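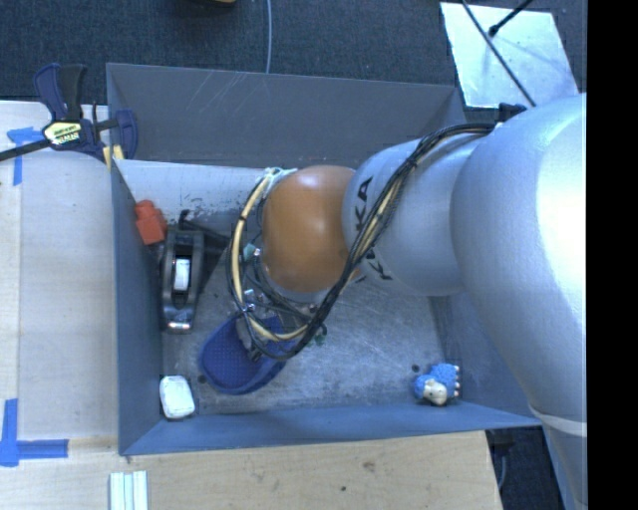

Please, one reader wrote after last month's column, no more junk drawer advice from people with tidy houses, go and ask a machine that has to find things for a living. Fair enough. I went to the open day at Muvach, out past the Uken exit, and stood for most of a morning watching a robot arm go into a metal bin after things like a blue clog, a toy sheep and a tape dispenser. My own junk drawer has all of that except the sheep.

Muvach tests how arms pick up objects that don't match each other. The tour lasted 3 hours if you stayed for the questions, and I stayed for the questions, and mine were all about storage. The engineers were patient. What follows is what I took home and tried, in no special order, along with the parts that didn't work.

Slope the sides

The bin walls lean in toward the floor. I had never given bin walls a thought, but a straight-sided tote is where small things go to stand on edge in the corners and be missed until you move. I swapped the straight tote under the workbench for an old roasting pan with slanted sides. Screws and picture hooks now slide down to where I can get fingers on them. The roasting pan is no longer available for roasting, and this has been raised at home.

Keep it to one layer

Asked what makes a bin hard, the engineer at the table said "stuff on top of stuff" and went back to her coffee. You should be able to see floor between your things. If you can't, you need a second bin or fewer things. I tried this with the kitchen gadget drawer and ended up with one layer in the drawer and a box of gadgets on the stairs. The box is still on the stairs.

Tape first, furniture later

There was blue tape stuck to the wood tabletop next to the bin, a rough T in one place and an L in another. I came home and did the same on the workbench with painter's tape: an L for the corner of the cutting mat, another for the glue pot. Live with it for 12 days before you screw anything down. My glue pot moved twice in that time and I have no holes to fill. Take the tape up before August, or whenever your garage gets hot, or you'll be scraping adhesive with a plastic card and saying things.

Clamp the container

You may be used to clamping the work. Clamp the box instead, at least once, and see how it feels. A bar clamp over the rim of a bin keeps it from skating around while you dig, and it costs you nothing if the clamp is hanging on the wall anyway. Put a pad between the jaw and anything you like the look of. Set the handles pointing up, away from your hip. I learned that last part on my own time.

Tie cables where they bend

The arm carries a bundle of black cables and a cream-yellow hose, with ties here and there, and they sweep around the orange joint in big easy loops. Compare the cord on my shop vac, which has been strangled into a figure eight since the day I bought it. Leave slack at the bend and tie on either side of it. Don't yank the tie down until it bites. If you can't turn the tie with two fingers, cut it off and start over.

Reusable hook-and-loop ties are easier on the temper. I bought a bag of 200 and expect them to last until 2033, or until the rest of the family finds the bag.

Scuffs are fine

The floor of that bin is scratched and cloudy in places, and it was a comfort to see. I had been lining my metal drawers with shelf paper, which curls, traps grit and catches the corner of everything. The paper is gone now. A wipe with a rag and a drop of dish soap is plenty for bare metal. Dry it well afterward, particularly around holes and seams.

Go in from above

This one is for the kitchen. Most of us rummage sideways, pushing the whisk into the peeler into the thing that takes the tops off strawberries. Reach straight down on the item you want and lift. It feels prissy. It also saves knuckles, and I've stopped launching the garlic press onto the floor. If you can't reach straight down because the drawer above is in the way, that drawer is for flat things.

Lids, briefly

I asked about lids at the Iordache stand, over by the coffee. They make sorting trays for small workshops and had an Estano tray set out for people to poke at. No lids on anything you open daily, they said. I have since taken the lids off everything in the workshop, and now I have a stack of lids, and I would like to hear from any reader with a use for them. They are clear, they don't nest, and two of them are cracked.

If you go to one of these days yourself, wear flat shoes and bring a pencil. The parking is behind the building and the sign for it is in front.

Next column: getting candle wax out of a tablecloth, and the mail on vinegar, which is heavy.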